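**The great cord amnesty**

The Worum tool library reopens on Aug 24, 2021, and the back shelf has finally been sorted. Members own 40 chargers between them and can name the purpose of 2.
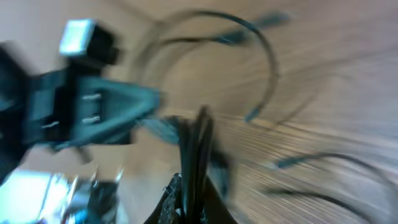 Mallet Street branch will take anything with a plug until May. Bring the bits as well – we've had small silver screws turn up against every colour of housing, black being the favourite, and they all look essential once they're in a jar.
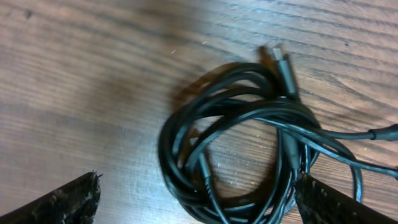 *Black cable, coiled, more or less.*

Labels are 10 cents each, or free if your handwriting is legible. Clastell Hall has lent us a cupboard with a door that shuts, a first for this organization.

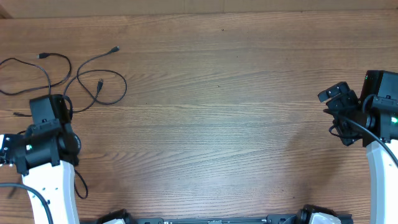 It also has a lock. The key is on order.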